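Home | Syllabus | Notes | Shop hours | Contact

Week 6: When the simulator says yes
Reading time: 3 min

Notes by Alina Husar for the shared workshop build

We have 3000 simulated grasps logged for the two-arm build. The log calls 83 percent of them good. I would not bet a gearbox on that number - a grasp counts as good if the fingers close and the object stays put for one second.

Things to doubt before Sunday:

- Friction. Ours is a default value that no one measured.
- Soft objects. A bag in the simulator is often a solid lump in a bag's shape.
- Cables. Real ones snag.

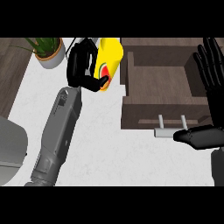
Mareike Janssen wants to order the second Terov hand now. I say run 71 grasps on the bench with the hand we own, then compare. Bring your own log, including the failures.

Contact: Wamthorpe shared workshop, bench desk | Back to top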